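Ticket 337: Mesh shelf unit slides and scuffs desktop
Product: Drunby two-shelf mesh unit, used on Teraro standing desk
Opened by: Štefánia Zeman
Assigned to: Lutz Heitmann
Status: Waiting for customer
Month: June

Štefánia Zeman, 9:12 am
The shelf unit moves when I take the fruit basket out of the lower compartment. The basket catches on the board and the whole unit comes forward with it. There are gray scuffs on the white top now. I tried a damp cloth and they got lighter but did not come off.

Lutz Heitmann, 10:40 am
Is the unit level? Is the lower board pushed all the way down inside the wire? Please also say what you keep on it.

Štefánia Zeman, 11:25 am
Level, yes. The board is down as far as it goes. Only the yellow basket is kept in the bottom, with an apple and a banana in it. The desk is against the wall. I haven't put any pads under the shelf. The red tie on the foot of the desk has been there since delivery, tell me if it should come off.
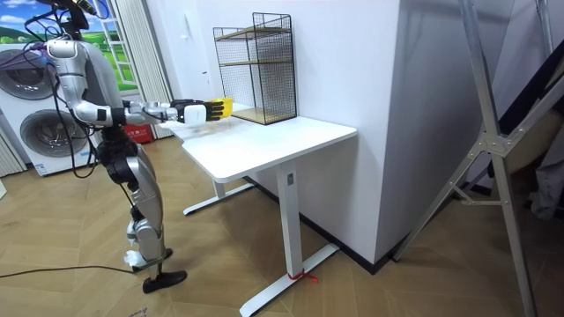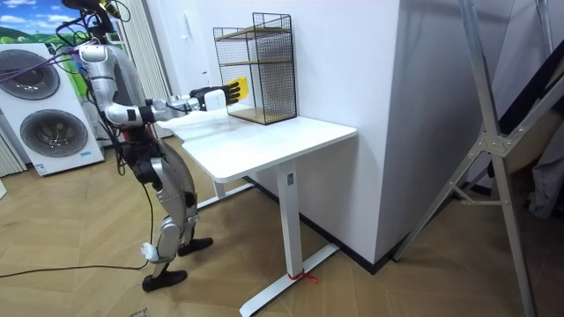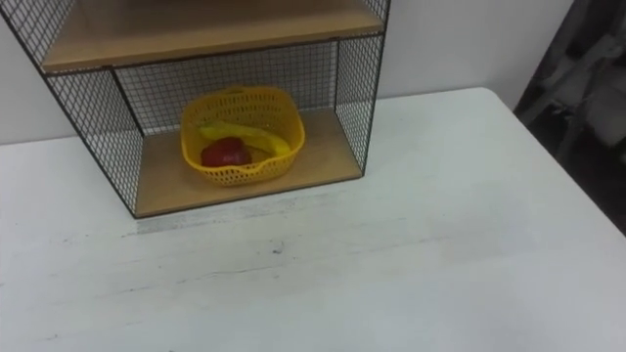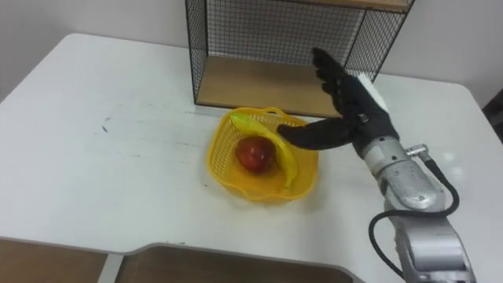

Attachments 1-4: desk and mesh shelf. Basket with fruit in 3 and 4.

Lutz Heitmann, 1:05 pm
Thanks. The tie can be cut off. I am sending a strip of 12 clear stick-on pads, part 153. Take the basket out, tip the unit back and put one pad under each corner. Lift the basket clear of the board before pulling it forward. Let me know if the unit still slides.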